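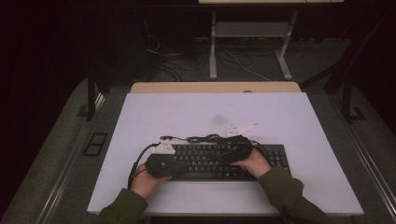
Both hands on the gripper, held level over the keyboard, cable out to the left.

Home | Guides | Sterkach hand-held | Downloads | Ask Ramiro

Section 3. First set-up and the keyboard warm-up

Revised 26 June 2018

Okay, you've got the Sterkach out of its box, you've read the parts list in Section 2 (or skipped it, I would have), and the Plundov software is installed on your computer. Now we get the thing into your hands! I'm Ramiro Tejada, I write the guides at Dunleavy, and I've set up more of these than I can remember, so most of what follows is just me telling you what I do at my own bench.

We use a plain full-size keyboard for the first session. I like it because it's flat, it has lots of small edges to line up with, and you probably already own one. The kit doesn't include one, so grab whatever you have. It doesn't need to be plugged in. In fact please leave it unplugged, or you'll be typing nonsense into Plundov every time you brush a key.

What you need on the table

- the gripper, with its cable
- the Pruvimach base box and its power supply
- a full-size keyboard, the kind with the number pad
- a pale, flat board to work on, big enough that your forearms aren't hanging off it

The pale board makes a bigger difference than I expected when I started. The gripper is dark, most keyboards are dark, and on a dark table I kept losing track of where one ended and the other began. A smudge or a scuff on the board is fine.

Getting connected

1. Put the base box somewhere off the work surface. Mine lives on the floor. Leave the power off for now.

2. Lay the gripper on the board with the white plates facing up and the thick cable coming out on your left. If it's coming out on your right, you've got it backward. Turn the whole thing around.

3. Bring the thick cable down past your left hand in one wide, lazy curve and off the side of the table. Don't pull it straight. You want enough slack to lift the gripper to chest height without feeling a tug.

4. Look at the thin black cables looping over the top. They're supposed to look like that, a bit of a bird's nest. Make sure none of them has slipped down over an end where you're about to put a hand.

5. Push the thick cable into the socket marked G on the base box. It goes in with a good firm click.

6. Turn on the base box and wait for the steady light. If it's still blinking after a minute, turn it off, reseat the cable and try again.

7. In Plundov, choose Add Device. It'll ask you for a setup code. On every kit from this run the code is 821. (Yes, the same one for everybody. It only tells Plundov which model it's talking to, so there's nothing secret in it.)

CAUTION: Never plug or unplug the gripper with the base box turned on. I've done it, and I spent the next afternoon reloading settings.

CAUTION: The small connector in the thin cable bundle stays where it is. You don't have to open it for anything in this guide. If it comes apart on you, stop, turn off the base box and write to me before you push it back together.

Holding it

8. Wrap your left hand around the left end with your fingers curling over the top. You'll feel the slightly rough texture of the covering, and that's the part you want against your skin.

9. Take the right end in your right hand the same way. Keep your fingers clear of the white plate that stands up at that end. It's bigger than the left one and has a pointed tip, and it's a really tempting thing to hook a finger around. Don't! Plates that get leaned on work loose, and then you're back in Section 2 with a screwdriver.

10. Lift the gripper and hold it level. Let your elbows drop. If your shoulders are creeping up toward your ears, lower your chair or raise yourself, whichever is easier.

NOTE: Long sleeves are okay, I wear them all winter. Just push loose cuffs back far enough that they can't snag on the thin cables. Bracelets and watches I take off.

NOTE: Left-handed? I get this one a lot. The hold is the same for everybody because of where the cable comes out. The lefties who've written to me say it stopped feeling odd partway through the first session.

The keyboard warm-up

11. Set the keyboard square in front of you with the number pad on your right. Stand or sit so your chest is lined up with the middle of it.

12. Click Warm-up in Plundov. You'll hear one beep. Hold the gripper level over the keys and stay put until the second beep. Try to breathe normally, which sounds silly, but people freeze up.

13. Lower the gripper until it rests on the keyboard, then press down gently with your right hand, over toward the number pad side. Gently! You're making contact, you're not trying to flatten anything. Hold until it beeps.

14. Ease off, lift a little, and do the same with your left hand pressing.

15. Slide along the rows, left to right and back again, as slowly as you can stand. Keep the gripper running the long way, along the keyboard. Plundov draws a line on the screen as you go, and it should come out fairly smooth. Mine still wobbles when I've had too much coffee.

16. Lift off and set the gripper down on the bare board, plates up. Click Finish.

The whole warm-up is 17 passes, and Plundov keeps track so you don't have to. My first one took some 22 minutes with a lot of muttering. I can get through it in 14 now. Please don't race it on day one, a rushed warm-up just gets rejected and then you're doing it over.

If something's off

Line on the screen jumps sideways: nearly always the thick cable dragging on the edge of the table. Redo step 3 with more slack.

Line is fine but stops halfway: the base box has dropped out. Check the light. If it's blinking, save what you have, power down and start again from step 5.

Plundov says "Tilt too high": you're dipping one end. With most people it's the right one. Take a look at your elbows before you blame the kit.

Keyboard slides around: stick a bit of rubber shelf liner under it. Tape works too but it leaves a mess on the board.

The covering has bunched up at one end: smooth it back toward the middle with your thumb, base box off. If it keeps bunching, ask for a new one. They're a wear item and we send them out with no fuss.

Putting it away

Turn off the base box, wait for the light to go out, then unplug the thick cable. Coil it loosely. I'm begging you not to wind it around the gripper itself, I see it all the time on kits that come back for repair, and the thin cables always lose that fight. Gripper goes in the case with the plates up, cable beside it.

Next up is Section 4, where we swap the keyboard for a few things that roll, and you'll want a tray with a lip on it before you start.

Shares: 6 | Comments: 3

Dunleavy, Sterkach support desk | Contact | Copyright Dunleavy 2018 | Back to top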